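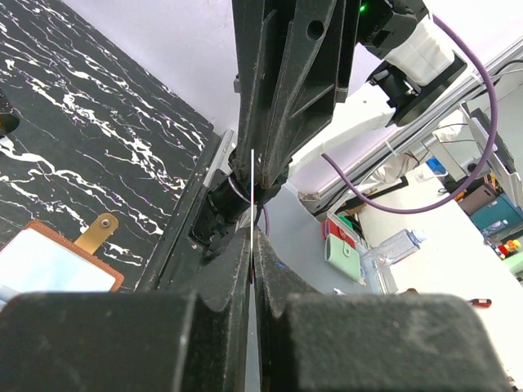 # leather-goods-tabletop

Small leather pieces and the bits that go with them, on a dark table. Framed mirror, straps, rivets, thin rod stock. Notes are for whoever picks this up after me, mostly about the objects and how to set the table back up.

Maintainer: Mahnaz Safavi
Status: usable, docs half done
Last touched: January

## What's in the set

| item | notes |
|---|---|
| small mirror, brown leather frame | tan strap tab, silver metal rivet. The main piece |
| key loops | two leathers, same cut |
| coin tray | snaps at the corners, snaps are stiff |
| thin rods | silver, straight. Bent ones go in the scrap tin |
| offcuts | belly leather, anything too stretchy for straps |
| rivets | double cap, bagged by post length |

Mirrors came from Lorness as bare glass, frames cut and stitched here. Straps are from a Gajdoš side, veg tan, which darkens with handling. So don't expect the tan to match between early and late sessions. Not a bug, leave the labels alone.

## Surface

Black top with white marble-type veining. Looks nice, annoying to work on. Thin shiny things get lost against the veins if the lamp is low, so lamp up high and off to one side. Wipe with a dry cloth only, the Voltar spray leaves a film and then everything slides.

Light gray table is the other one. Keep tools off both during a session — awl and punches live in the drawer.

## Setup

1. Wipe the top.
2. Mirror down first, near a corner, tab pointing away from the edge.
3. Small stuff next. No touching, leave a finger width between.
4. Rods last. They roll.
5. Check the glass for prints. Check again.

Layouts are in `layouts/`, one text file each. Names are the order they were made, no meaning to it. If you make a new one just add to the end, please don't renumber.

## Tasks

- `tab_lift` — mirror picked up by the strap tab
- `rod_stand` — rod held upright, then laid down in the tray
- `sort_rivets` — by post length, into the little dishes
- `clear_top` — everything back in the box

100 runs each for `tab_lift` and `rod_stand`. 60 for `clear_top`. `sort_rivets` is unfinished, count is in the changelog whenever I get round to updating it.

`tab_lift` means BY THE TAB. Lifting by the frame is a different thing and goes in `misc/`. A few early ones got filed wrong, I moved the ones I found.

## Labels

Plain text, one line per run. Fields:

```
run, task, layout, leather_batch, result, comment
```

`result` is ok / dropped / skipped. Dropped means it left the hold before the end, even if it landed where it was suppose to. Skipped is usually me forgetting to put the rod out.

`comment` is free text, often blank. Sometimes rude.

`leather_batch` is a or b. Batch a is thicker and the edges are burnished. Batch b has raw edges and sheds fuzz, brush it before use.

## Known problems

- Mirror glare. Worst late afternoon with the blind open. Close the blind.
- Rivet on one of the tabs was set crooked and turns a bit when pulled. Replaced it partway through, so the cap looks different after that. Same mirror.
- Tab stretches. After a lot of lifts it sits up off the table by itself and gets easier to grab. Dampen, press flat under the Ruleson block overnight, good again by morning.
- Rods pick up finger grease. Alcohol wipe, let dry.
- Spelling of "burnished" in the label comments is all over the place. Search for `burn` and you'll get most of them.
- Coin tray snaps pop open when you stack things in it. Don't stack things in it.

## Looking after the pieces

Conditioner on the frames once a month or so, thin coat, wipe off the extra. Keep it off the glass. Do NOT condition the strap tabs, they go floppy and `tab_lift` is ruined until they dry out.

Store flat, mirror face down on the felt, not on the rods. One got scratched that way already, small mark near the stitching.

Spare rivets in the bag taped inside the box lid. Setter is in the drawer with the punches. If you use the last of a size write it on the list.

## Splits

`train/` and `held/`. Held is all batch b plus anything from the last layout folder. Did it by hand so check before you trust it, `splits.txt` is the real answer if the folders disagree.

## Todo

- finish `sort_rivets`
- second mirror, different tab color (dark brown?)
- photo of each layout from above, tape measure next to it
- redo the key loop patern, holes too close to the edge
- move batch notes out of my notebook and into here

Questions to Mahnaz, morning is best. If the box is out on the bench leave it alone, something's probably gluing.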